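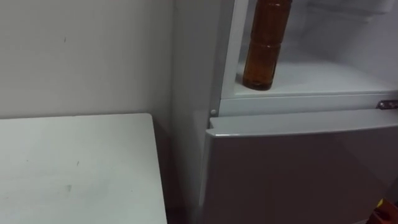 # Keeping It Cold: What We Learned About Fridges, Door Openings and Food Waste in Shared Housing

Household Science project, second-year group report
Karine Penner, Martim Antunes, Shinji Kinoshita
December 2019

## Where the idea came from

Martim lives in a shared house in Plelcombe with one fridge and a lot of opinions about it. The milk went sour early, the lettuce froze, and everybody had a theory. One roommate said the door was open too much. Another said the fridge was too full. A third blamed the dial, which had been turned up and down so many times that the numbers had rubbed off. When we had to pick a topic, Martim brought this argument to our first meeting and we never seriously looked at anything else!

Our question ended up being a simple one: in a fridge shared by several people, what makes the biggest difference to how long food stays good? We looked at three things, which were how long the door stays open, where food is kept, and how full the shelves are.

## What we read first

Karine did most of the background reading, and she came back from it completely hooked. Before electric fridges, people in cold parts of the world cut ice from lakes in January, packed it in sawdust and kept it into the summer. Sawdust traps a lot of air, and air that can't move around is a very good insulator. The same idea is behind the foam in a modern fridge wall.

A fridge doesn't put cold into food. It moves heat out. A fluid runs through a loop of tubing, evaporates inside the cabinet and picks up heat, then gets squeezed by the compressor and gives that heat up again at the back or underneath. We all knew this in a fuzzy way from school, but Shinji drew it out on the whiteboard with arrows for our teacher, Carol Ellwood, and drawing it was what made it stick.

Cold slows bacteria down without killing most of them. Food that has been warm for a while and then gets cooled again carries on from where it was, with more bacteria in it than before. So short warm spells add up, and we wanted to see how big those spells were in a normal kitchen.

## How we did it

We used two houses, Martim's in Plelcombe and Karine's in Dirholm. In each fridge we put small temperature loggers on the top shelf, the bottom shelf, the door rack and inside the vegetable drawer. Each logger was taped to a small jar of water, because a bare logger reacts to every puff of air and food doesn't. (Fergus McIver, the lab technician, suggested the jars after he saw our first graph, which looked like a hedge.)

The loggers ran for 21 days in each house, so 42 days of readings altogether. A switch on the door recorded when it opened and closed. We asked everyone to behave normally, and after the first few days they seemed to forget we were measuring anything.

We also kept a waste sheet on the wall. Anyone who threw food away wrote down what it was and where it had been kept. We set a budget of 2000 kronor for the whole project and most of it went on loggers and batteries.

## What we found

**The door rack was the warmest spot in both houses.** This wasn't a shock, but the size of the gap was. In Plelcombe it was warmer than the bottom shelf at every single reading in the evening, when people were cooking and going back and forth. Both houses kept their milk there.

**Long openings mattered far more than short ones.** A quick grab hardly moved the water jars at all. Standing there deciding what to eat did. The worst stretches in both houses came after grocery shopping, when the door stayed open while everything was put away and a load of room-temperature food went in as well.

**A full fridge coped better, up to a point.** Cold food holds its temperature when the door opens, while cold air just falls out onto your feet. But in Dirholm, the week that somebody pushed a big pot against the back vent, the top shelf crept up and stayed up until the pot was moved.

**The frozen lettuce had a cause!** Martim's drawer was fine. The lettuce had been living on the shelf right in front of the cold air outlet. Once it went into the drawer, it stopped freezing. We were far too happy about this.

## The milk test

For the last part we bought 2 cartons of the same milk with the same date on them, and kept one in the door and one at the back of the bottom shelf in Dirholm. Both got opened on the same morning and used for coffee in turns. The door carton smelled off first. One pair of cartons isn't proof of anything, and we would want many more before putting a number on it, but it matched the temperatures and it convinced Karine's whole house to move the milk.

## Problems along the way

- One logger in Plelcombe fell into a bowl of soup and had to be replaced. The readings from that shelf have a gap.
- The fridges were different ages and models, so comparing one house with the other is shaky. We stuck mostly to comparing shelves within the same fridge.
- The waste sheet depended on people being truthful, and there was at least one unexplained empty cheese wrapper.
- We didn't measure the kitchens themselves. Room temperature surely played a part, and it would be an easy thing to add.

## What we would do next

Shinji wants to test whether sorting the shelves by person or by type of food cuts down on long door openings. His guess is that type wins, as people would know where to look. Karine would like to repeat the milk test properly, with enough cartons to fill a table. Martim has asked if he can keep his logger running through January, and Fergus has said yes as long as he buys his own batteries.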